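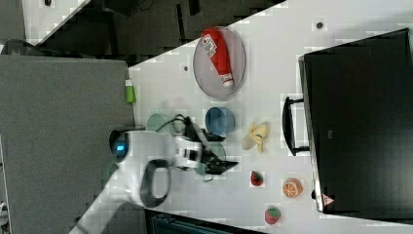

Projects > Sturkier > Reports > February

Sturkier play food and tableware set: progress report, February

To: Vilgot Åberg, Nutano
From: Darius Vlad, Navlow

Vilgot, short one this month, typed up between two deliveries. Spending sheet comes seperately on Tuesday.

Where we are

Table set agreed. It's the one you saw on the call, minus the teapot and the tray. A plate, a ketchup bottle, a small blue bowl, green dishes, fruit. Everything sits on one white tabletop with room left over, and that was the brief. Families told us last round that the old set took over the whole floor.

Packed and out the door so far: 36 sets. Target for the grant period is 209, so yes, behind. The holdup was the dishes, see further down. We have parts on the shelf for another 42 and those go out as soon as the printed cards are back.

Fruit

Happy with the fruit. The strawberries stayed in at two sizes after all. I wanted to drop one to save money, the playgroup leads wanted both (big one/small one is a whole game by itself, apparently) and they won. Green tops on both. The orange is a cut slice with the segments showing, and it gets picked up first nearly every time we put a set out.

Banana took the longest. First samples from Joshi had the peel sewn shut, useless. Second lot opened but the strips were stiff and stood up like a crown. What we have now flops open in strips with the pale fruit inside and goes back together without a fight. Stitching on the strips still needs watching, I've asked Joshi to go over each corner twice.

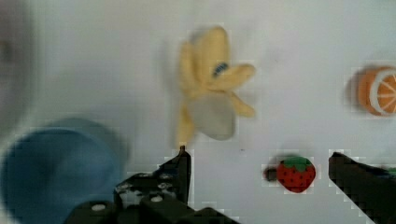

Should the banana go into the box peeled or closed?

Closed, with the strips folded over the fruit. It takes less room and the child gets to open it.

Fabric fruit is hand wash, cool water. We tried a machine cycle on four of the early ones and the filling went lumpy in all of them. Care card says hand wash now. Joshi is pricing a different filling but I wouldn't hold the schedule for it.

Dishes

Right, the holdup. The first colander was too deep for the box and the lid bowed. Swapped to the oval one in light green, with the small holes in the base. It lies flatter and the cup can sit inside it for packing. Cup is the green one with the little handle. We looked at a bigger handle, left it alone, it would have meant a new mold and six more weeks.

Blue bowl unchanged. Small, round, fine.

Plate is the large round one, grayish with a touch of purple depending on the light. You asked about white. On a white table a white plate disappears, and the sorting games rely on "put it on the plate", so we kept the color. It does scratch a bit. Two playgroups mentioned it, neither of them minded.

Ketchup bottle: red, white cap, white label. Cap is staying glued for the under-threes version, loose for the rest. The bottle lies right across the plate and sticks out a little if it's pushed up to the rim, so in the box it goes down the side instead. Somebody packed six with the bottle on top of the plate and the lids wouldn't shut. Redone.
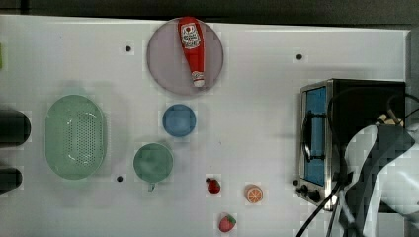
What we changed in the layout

The layout sheet is the page that shows grownups one way to set out the table at the start. Old version had everything in a straight row and it looked like a shop. New version is looser:

- plate at the far side, bottle lying on it
- blue bowl just in front of the plate
- cup next, colander beside it on the left
- fruit scattered near the front, where small hands start

Tried with both Navlow groups. Setting out is much quicker and the kids go straight for the fruit and start filling things. Colander gets filled first, then the cup, then everything goes back out on the table. One boy kept returning the orange to the plate next to the ketchup and was very firm about it.

Still undecided: whether the banana belongs on the starting layout or stays in the box as something to find later. Playgroup leads are split. I lean towards leaving it in the box. Tell me if you feel strongly.

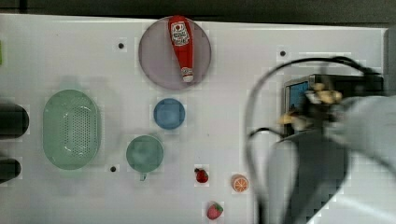 5 min read

Cards and box

Cards are at the printer. Each has one dish and one food on it, "strawberry in the cup", "orange in the colander" and so on, with no long text. Proofs had the cup printed blue, which would have confused everybody, so I sent them back. Corrected proofs look good.

Box is plain with one label. We dropped the window, it tore.

Money

Under on fruit, over on dishes, close to level overall. The colander swap is the big line. I'd like to move what's left of the travel budget to cover it, need a yes from Nutano in writing before I do. An email is enough.

Next

Get the 42 packed. Chase Joshi on the banana stitching. Visit the second Navlow group again and leave a set with them for two weeks, see what goes missing (my guess, the small strawberry). Order spare fruit either way.

Need from you: the budget yes, a view on the banana, and the address for the Nutano office set, the one I have bounced.

Darius

Related reports
Sturkier: first samples and what we sent back
Sturkier: notes from the Navlow playgroups
Care card text, draft for comment
Packing order, one box
Spare parts list and reorder form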